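Soybean suppers are back at Rosumine

2022-06-16

I popped into Rosumine last night and I'm so pleased to say the soybean suppers are back! They're running right through July, with 268 places booked already out of 300 (so do get a move on). I had the stew with ginger, went back for seconds and still found room for the salad. The beans get a long soak first, and the cooks swear by it.

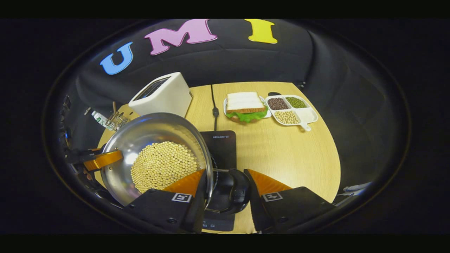
Nithin Kurup wrote in to ask for a later sitting, as he never gets home before eight and missed every supper last year.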